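En defensa de la mesa grande

1/5/19

Hay gente que se emociona con los coches y gente que se emociona con los relojes. Yo me emociono con las mesas. Con las mesas grandes, lisas, de las que dejan sitio para extender un mapa entero y que todavía quepa el café. Llevo años queriendo escribir esto y por fin tengo una tarde libre.
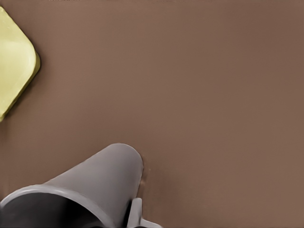
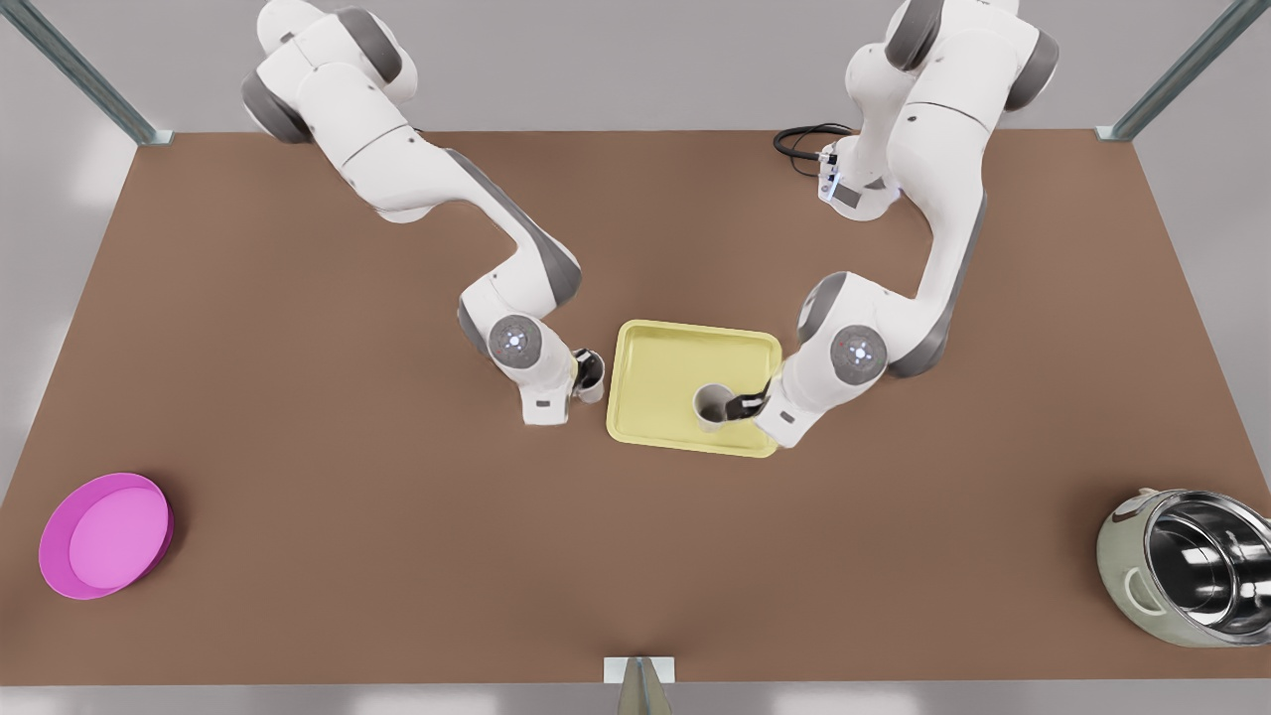
Dos imágenes generadas por ordenador con un tablero marrón.

Crecí en un piso donde se hacía todo en la misma mesa: los deberes, las croquetas, las cuentas del mes, los patrones de costura. Medía lo que medía la cocina, menos el hueco justo para pasar de lado. Cuando me mudé a Bastden me tocó un apartamento con una barra estrecha y dos taburetes, muy moderno todo, y tardé un invierno en entender por qué comía tan deprisa. ¡Era la barra! En una barra se come mirando a la pared. Se apoya el plato, se traga y se friega.

Así que en noviembre me compré una mesa de segunda mano en un almacén de Draltus, enorme, desproporcionada para el salón, y la vida se me ordenó alrededor. Empezó a venir gente a cenar. Volví a hacer puzles (tengo uno de 1000 piezas a medias desde hace semanas y ahí sigue, en una esquina, sin molestar). Escribo cartas a mano, cosa que no hacía desde el instituto. Una mesa amplia invita a empezar cosas, y sobre todo permite dejarlas a medias, que para mí es el verdadero lujo doméstico.

Sé lo que me van a decir: que los pisos son pequeños, que el metro cuadrado está por las nubes, que quién puede permitirse semejante trasto. Lo entiendo, vivo en uno de esos pisos. Pero en esos mismos salones veo sofás en forma de ele donde cabría dormido un equipo de baloncesto, y muebles de televisión larguísimos con tres adornos encima. El espacio está, lo hemos repartido de otra manera. Yo quité el sofá grande, puse una butaca y no lo he echado de menos ni un domingo.

Lo que más me gusta es ver que también pasa fuera de casa. La biblioteca de Ngata cambió hace poco sus pupitres individuales por una mesa corrida con 19 sillas, y los sábados por la mañana no queda un sitio. Se oye pasar páginas, alguien presta un cargador, dos desconocidos comparten un diccionario. Hasta en el mercado han puesto una para que la gente se siente a comer lo que acaba de comprar, y es una maravilla con el queso del puesto de la entrada.

Si están a punto de amueblar una casa, midan la pared más larga y empiecen por ahí. La lámpara ya vendrá. Las sillas pueden ser todas distintas, las mías lo son, y una cojea.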